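Seasonal Packing and Gift Basket Assistant (two openings)
Manura Gift Baskets, Brarkach
Posted 03/10/2019

Manura is hiring for its packing room in Brarkach. We put together gift baskets for offices, hotels and families, and we ship them from the same building. The work is done by hand at large tables. No previous packing work is required, and we train everyone who joins.

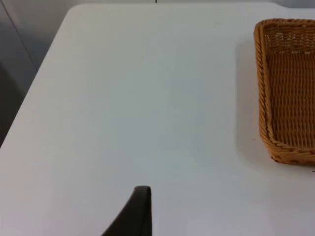
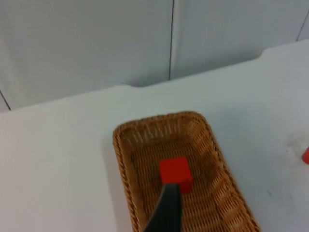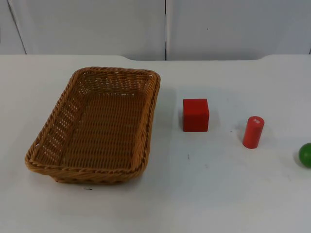
Woven basket on a white tabletop.

We have two openings for packing and assembly. Both are paid by the hour and both start as soon as we find the right people. The positions run through the end of September. Either one may be extended, depending on orders for the holiday season, but we can't promise that at the time of hiring.

About the company

Manura began as a supplier of empty baskets to florists and food shops. Filled baskets came later and are now the larger part of the business. We have 12 people on the permanent staff, and most of them have worked in the packing room at one time or another. Our two main product lines are Lema, a range of small baskets for new babies and young children, and Prustus, which is dry foods, tea and coffee for business customers. You would work on both.

In our busiest week last year we sent out 1,450 baskets. A normal week is much quieter than that, and the pace changes a lot between Monday morning and the last truck on Friday.

What you will do

Check empty baskets for broken strands, sharp ends and loose rims before they go to the tables. Damaged baskets go on the return shelf with a tag saying what is wrong.

Pick items from the shelves using a printed order sheet, and tell the shift lead when something is running low.

Line, fill and wrap baskets following the sample for that order. Each product has a finished sample on the display shelf. Customers order from a photo, so the basket they receive needs to match it, including which way the labels face.

Write gift cards by hand when the customer asks for it. If your handwriting is hard to read, somebody else will do the cards and you will do more wrapping.

Box finished baskets, label the boxes and move them to the loading area.

Sweep up and wipe down the tables at the end of the shift. Paper filler gets everywhere.

Hours and pay

Day shift is 9 a.m. to 4 p.m. with a half hour paid lunch, Monday through Friday. We do not run night shifts. Saturday work comes up before major holidays and is optional. Saturdays are paid at time and a half.

The hourly rate will be given to you in writing before your interview. It is the same for everyone starting in the packing room. Employees get their pay every second Friday by direct deposit. Seasonal employees earn sick leave from the first day and can buy baskets and food items at the staff price.

There is free parking behind the building. The bus stop is at the bottom of the hill, and the walk up takes a few minutes. There is no cafeteria, but the break room has a refrigerator, a microwave and a coffee machine that staff may use without charge.

What we are looking for

You need to be at least 18 and legally able to work. You should be able to stand for most of a shift and lift a packed box of up to 30 pounds. Stools are available at the wrapping tables, and if you have a condition that affects standing or lifting, please tell us and we will talk about how the work can be arranged.

You should be able to read an order sheet in English and follow it closely. Many of our orders look alike and differ in one or two items, such as a decaf coffee in place of a regular one. Mistakes of that kind are the main reason baskets come back to us.

Experience in a flower shop, bakery, warehouse or store is useful. So is any kind of craft work. Please mention it even if it was unpaid.

Please note that we handle nuts, wheat, milk powder and soy in sealed packages. We cannot offer an allergen-free work area.

Training

The first 4 days are paid training at the full rate. You will spend them beside an experienced packer and will not be given a target. The first day is mostly safety, the building and the shelves. After that you will start with the smaller Lema baskets, which have fewer items, and move to Prustus orders when the shift lead thinks you are ready. For some people that takes a few days and for others a few weeks.

How to apply

Send a short letter and a list of your past jobs, or fill out the one-page form at our front office. You may also mail the form to us. Please include:

Your name and a phone number where we can reach you during the day
The earliest date you could start
Any weeks before the end of September when you know you will be away
Whether you would like to be considered for Saturday work

A full resume is fine but not needed. Please do not send original certificates, as we cannot return them.

Applications go to Eugeniusz Wilczyńska, packing room manager. The front office is open during day shift hours, and forms are kept at the counter. We read applications as they come in and will close the posting when both positions are filled.

Interviews take half an hour and are held in person. Part of the time is spent at a table, where you will be asked to pack one small basket from an order sheet. You will not be timed. Wear closed shoes, since you will be walking through the loading area.

Everyone who applies will get a reply by phone or mail. If you applied last year and were not hired, you are welcome to apply again, and you can ask the office to use your earlier form if nothing on it has changed.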